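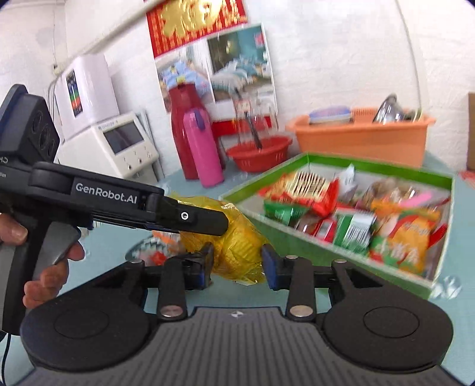

Progress at the Trultdale table, January

Dear Josiane Poulain,

It has been a good, busy month! We are still teaching the snack task by hand, with a person holding a gripper and doing the job just as we'd like the robot to do it later. We now have 3,911 recordings, and the last 400 are all small, shiny packets (fiddly things, I'm afraid, and slow going at first).

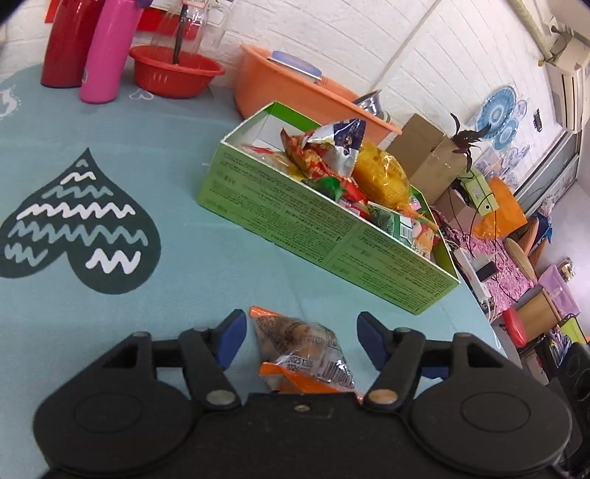
Lorraine Henare feels we should slow the closing of the fingers before adding more packets, and would like 30 fresh recordings done that way. We'll start on those next.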